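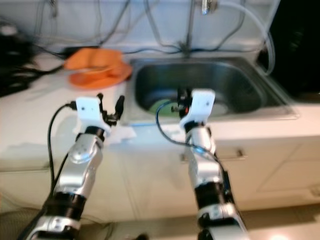 Ticket: Slow drain, kitchen sink, second floor
Opened: Nov 11, 2020
Opened by: Teresa Cieślak
Assigned to: Leszek Śliwiński
Unit: single basin, stainless steel, Granari strainer, Baran trap
Status: monitoring

Reported: Basin holds water after dishwashing. Gurgling from the strainer while it empties. No leak under the counter.

Entry 1. Filled the basin to a marked line and pulled the plug. Time to empty: 90 seconds. The August record for the same line gives 28. Faucet flow normal, aerator clean.

Entry 2. Removed the strainer basket. Grease and rice underneath, cleared by hand. Retest improved slightly, gurgle still present. Restriction is further down.

Entry 3. Bucket under trap, both slip nuts off. Trap about half closed with hardened fat. Scrubbed and rinsed in the utility room. Upper washer was flattened and has been replaced. Refitted hand tight plus a quarter turn.

Entry 4. Retest from the same line: 28 seconds, gurgle gone. Ran hot water for a few minutes with a dry paper towel under each joint – towel stayed dry.

Entry 5. Dishes go on the counter to the left of the basin until the washer has seated. Scrape plates and bowls into the bin before washing. Forks and other flatware stay with the dishes, out of the basin, so the strainer can be lifted for checks.

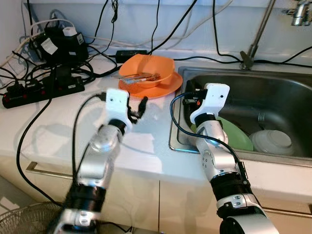 Mizanur Debnath: Does the scraping rule cover oil as well? Pan oil has been going down with hot water and Gutora soap, and I assumed the soap dealt with it.

Leszek Śliwiński: Yes, oil too. Soap carries it as far as the trap, where it cools and sets. Wipe pans with a paper towel first. I will repeat the timed test before closing the ticket – anything slower than 28 and the trap comes off again.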